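Home Reviews Pod Kits Tanks E-liquids Coils Contact

Skodano pod kit review — two months in

I've been using the Skodano since November, mostly as the one that lives in my coat pocket, and I like it a lot more than I thought I would! It came from the Gurnton shop with one pod and a spare coil, and I paid a bit extra for a second pod (glad I did, as swapping flavours mid-coil is grim). It replaced an old Dila that I'd had for ages and was very fond of, right up until the fire button started sticking.

The draw is tight without being hard work. You get a little ring at the base for airflow, and I keep mine just under half open, where it feels closest to a cigarette. Wide open it gets a bit wispy and the flavour drops off.

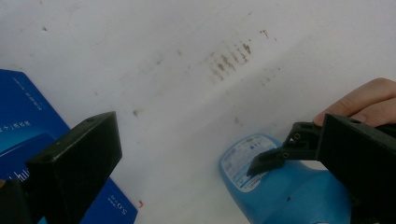

Coils last me 4 to 5 fillings of a sweet liquid, more on menthol, so it's no worse than the Dila there. Filling is through a rubber bung on the side and I do wish it was bigger — my thicker juice from Ibarra needs a slow hand and a bit of patience, and I always end up with some on my thumb.

Battery is the good bit. I get a full day and most of the next morning, and a charge from nearly flat took 54 minutes by the kitchen clock. You can vape while it's plugged in, although it gets warm enough that I'd rather wait.

Leaks? A couple of tiny ones, both times when I'd left it lying on its side overnight with the airflow open. Stand it up and it behaves.
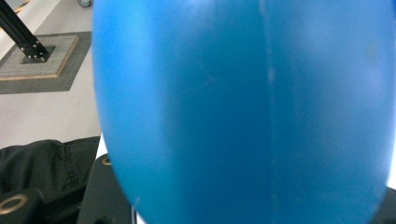
Gurnton customer: Mine leaked from the first fill and it was the coil not being pushed home, it needs a proper shove until it clicks. Been dry ever since. Agree about the bung though, it's a pain with anything thick.

Good tip, I'll try that with the next coil. I've got 2 left in the packet and then I want to see if the higher resistance ones are any better with menthol.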